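Bathroom Remodel FAQ

I get the same emails every week since I started posting about our bathroom, so I finally put my answers in one spot. 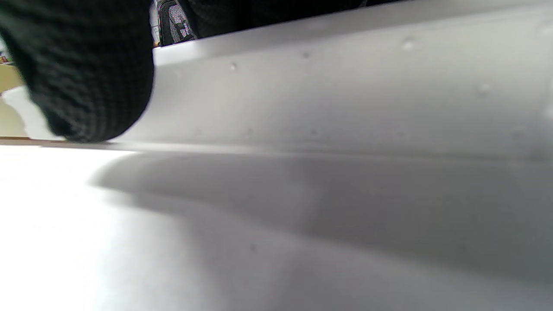
How big is the room?
Tiny. It's the upstairs bath in a 1950s house, and the door used to hit the vanity every single time you opened it. We hung it to swing out into the hall and I'd do that again before anything else on this page!

What did the whole thing cost?
We spent $2,832 on materials and fixtures. Labor was mostly us (and my very patient brother-in-law), except for the plumbing, which I wasn't about to touch.

Did you stick to your budget?
Nope. We went over by nearly $200, all of it on the floor. I ordered one box short and then had to pay shipping twice.

Where did you get the vanity?
It's the Ena from Andetti, in the narrow size. The drawers are shallow, so measure your tallest shampoo bottle first. Mine live under the sink now.

What about the faucet?
Jomex. I wanted the Ammann one but it was back ordered until December and I was done brushing my teeth in the kitchen.

How long were you without a shower?
12 days. We'd planned on a week. My mother lives close by, so we went there with towels and a bag of laundry and she fed us too.

Can I paint over old wall tile?
You can, and I did it in our last place. It looked great for a year or so, then started chipping by the tub. This time we pulled it all out - 126 tiles, and I still find bits of grout in the hallway.

Do you need a permit?
Ask your town. Ours wanted one for moving the drain but didn't care about the rest.

What color is the paint?
I'm still looking for the can, sorry. I'll add it when I find it.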